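I have now read three articles telling me that a subscription pantry will give me back my evenings, and I don't believe any of them.

The pitch is the same each time. A service like Bruvley or Furero sends you a box of staples every month, picks the amounts for you, and you stop thinking about rice. I tried Bruvley from spring until October. The plan cost 82 dollars a month, and by the end I had 10 bags of lentils and no salt.

People who like these services say the choices get better the longer you stay. Maybe they do. But a company that earns money by shipping boxes has little reason to learn that you need fewer of them. When I asked to skip a month, I had to go through a chat window and two emails, and the box still came on Friday.

Elfriede Ammann wrote in her newsletter that the real product is the feeling of being organized. I think she is being kind. My own total was 424 dollars before I quit, and I was still stopping at the grocery store for onions, milk and anything I wanted to eat that night.
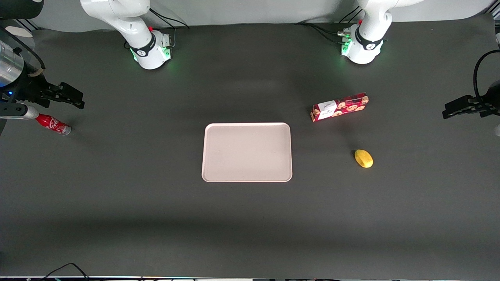
Does a subscription pantry save money over regular shopping? For a small household that already lives near a store, I doubt it. The discount on each item is real but small, and it disappears the first time you throw something out.

Furero is now offering a trial box for 39 dollars. I'll be at the store on the corner, buying one bag of rice.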